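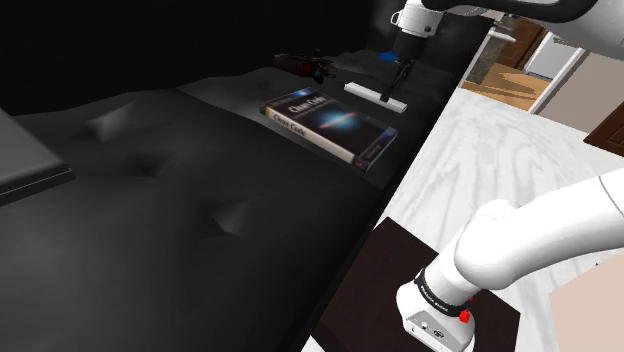 Getting tickets to a talk show taping – does the standby line ever work?

Posted by Ginette Poulain, Mon 17 December

Hi all! My sister and I are big fans of The Wallach Hour (we never miss the Friday episode, and I still haven't forgiven them for moving it later) and we finally applied for seats at a taping. We got an email back saying we have "priority standby," and I can't work out if that means we're in or if we're just going to be standing on a sidewalk for three hours. It's a long drive for us, and my sister would have to take the day off. Has anyone gotten in this way? Also, do they tell you who the guests are ahead of time? I'd hate to go on the week with the cooking people. And one more thing – can we bring bags? We'd be coming straight from the hotel.

Sylvain Besson

I went in September on the same kind of ticket, so I can tell you how it went for me. The studio seats 214, and they send out more tickets than that every time, figuring that plenty of people won't show up. Regular ticket holders go in first, then priority standby, then the people who just walk up. I was in the second group and I got in, but the couple right behind me didn't, and they had driven farther than I had.

Get there early. The email gives you a check-in time and I'd add two hours to it. They hand out a numbered card when you check in, and after that you can go get a coffee as long as you're back when they call the line. There's a place called Nilia on the corner that lets you sit forever with one drink. The card is what matters, so don't lose it, and don't let your sister show up later and expect to join you. They give one card per person and they check ID against it.

On the guests, they don't tell you when you apply. The names usually go up on the show's page at the start of the week, and even then they can change. We were supposed to get an actor I really like and got his costar instead (she was great, so no complaints!).

Bags are a pain. Small purse is fine. I saw a guy with a carry-on get sent away to find a locker, and by the time he came back they were already seating. Leave your stuff at the hotel desk, most of them will hold it for you even after you check out.

Oh, and dress warm. That studio is freezing and the taping runs way longer than what you see on TV. They do some of the introductions over again.

Corentin Picard

never got in, tried 2 times. the line is 100 people before you even find the end of it. just watch it at home

Sandrine Fleury

I think Corentin must have been in the walk-up line, which is a different thing. Mine was priority and I got a seat way up in the back row, but a seat. Try for a Tuesday if they let you switch dates, it was pretty quiet when I went. Have fun, Ginette, and wave at the camera when the band starts!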